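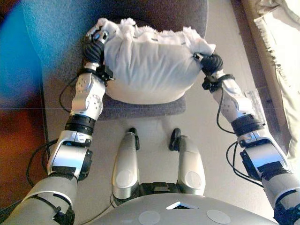 White cloth bundle on the gray seat.

Search this site Enter keyword Go

Large Dog Foster Program, Detby: Progress Report to the Wendt Fund

August 4, 2021
By the program office, Detby

Dear members of the Wendt Fund,

With this report we inform you of the work done with your grant since our last letter. We are sorry that it comes later than we agreed. The spring was busy, and the person who normally prepares the accounts was away for several weeks.

Dogs and foster homes

In this period we took in 17 large dogs. Most are mountain and herding types or mixes of these, and almost all were given up by their owners before they were two years old. The reason written on the form is very often the same: the dog became bigger and louder than the family had expected. We do not judge these people. Many of them were never told by the seller how much such a dog barks at night.

From these dogs, 15 are now placed in foster homes. The other two stay at the kennel in Pimis. One of them is a male who guards his food and cannot yet live with other animals. The second is an older female with a bad hip, and the veterinarian wants her to rest before she is moved. She is a very gentle dog and we hope that she will not have to wait long.

Finding foster homes in Detby itself remains difficult. Many apartments there do not permit a dog of this size. In Pimis it is easier, as more houses have a yard, but the fences are often too low. We now visit every home before placement and measure the fence. Two families agreed to raise theirs at their own cost, for which we are very thankful.

Training

The weekly class continued, with a break during the hottest days. We changed the order of the lessons. Before, we started with walking on the leash. Now we start with calm behavior at the door, which is where most foster families told us they have problems. A young dog of this kind can easily push over a child when a visitor comes. We think the new order works better, but it is too early to say this with certainty.

We also wrote a short guide about coat care. The thick undercoat comes out in large amounts in early summer, and several families believed that the dog was ill. The guide explains how to brush, how often, and why the coat should not be shaved. 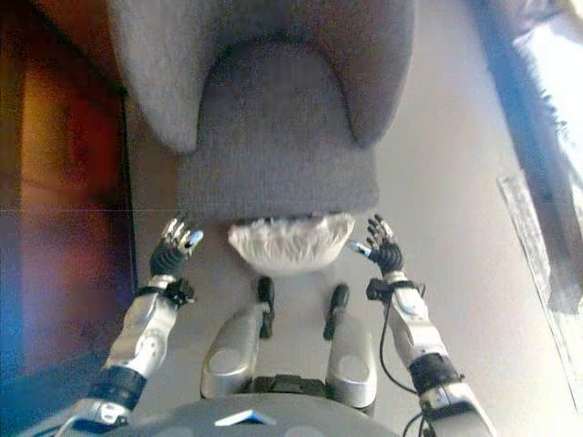 Gray seat, with the white fluffy patch below its front edge.

Money

We have spent $3,045 of the grant until now. The largest part went to the veterinarian, mainly for neutering, vaccines and X-rays of the hips. Food was the second cost. It was higher than planned, because the store in Nosoris which gave us a discount has closed, and we had to buy at the normal price for two months. We have found another supplier, but the delivery is slow and the bags are smaller.

The $495 reserved for the transport crates is not spent. The crates that we wanted are out of stock, and those which are available are too short for our dogs. We ask for your permission to keep this amount until October. If there are still no suitable crates at that time, we would like to use it for fence material, and we will write to you before doing so.

What we plan next

In the fall we want to hold an information evening in Nosoris for people who are thinking about a large breed puppy. The library there has offered us a room without rent. We will speak openly about food costs, barking, hair and the need for space. If some visitors decide after this evening not to buy a puppy, we will be satisfied with that too.

The receipts are attached in a separate file. Please write to the office if any of them is not readable, and we will scan it again.

With kind regards,
Program office, Detby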